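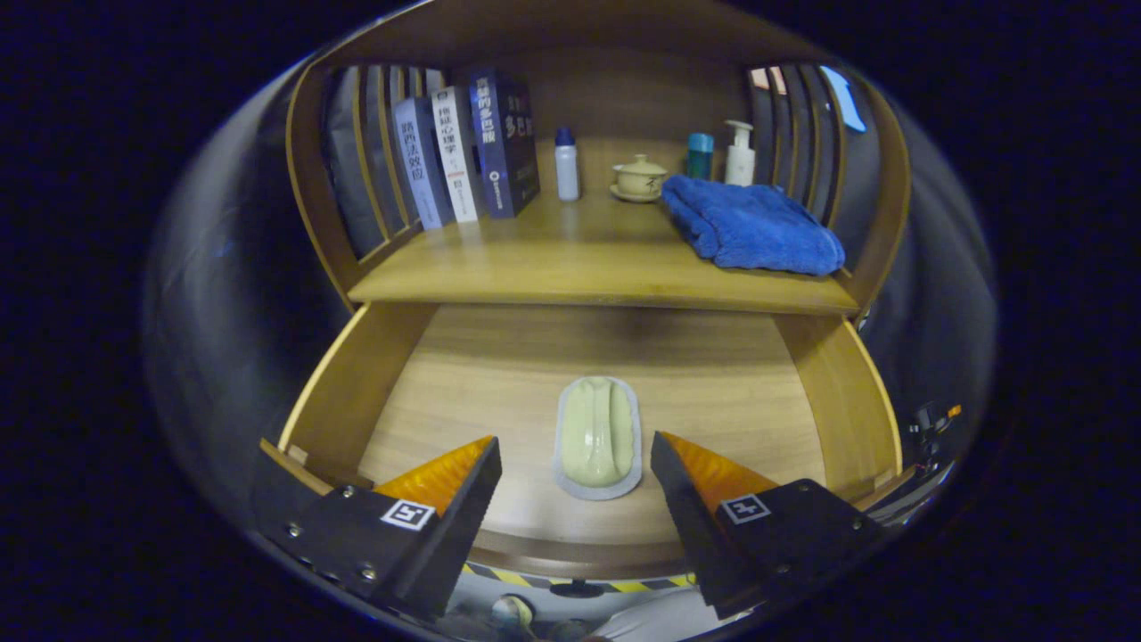
Kleines Holzregal mit Schublade einräumen

Bevor etwas ins Regal kommt, alles herausnehmen, die Böden trocken abwischen und die Schublade einmal ganz ausziehen. Krümel sammeln sich hinten in den Ecken.

1. Bücher stehen oben links, die höchsten zur Mitte hin. Drei bis vier Bände reichen. Leicht angelehnt halten sie ohne Buchstütze.

2. Die Teetasse mit Deckel bleibt auf ihrer Untertasse.

3. Flaschen und Pumpspender kommen nach hinten an die Rückseite, kleine Fläschchen dürfen allein stehen.

4. Das Handtuch falten und rechts vor die Flaschen legen. Hängt es etwas über die Kante, noch einmal schmaler falten.

Zum Schluss die Schublade füllen und schließen. Die Lamellen an den Seiten staube ich im Januar gründlich ab, sonst nur bei Bedarf.

Kieran Mottram, 25.09.2026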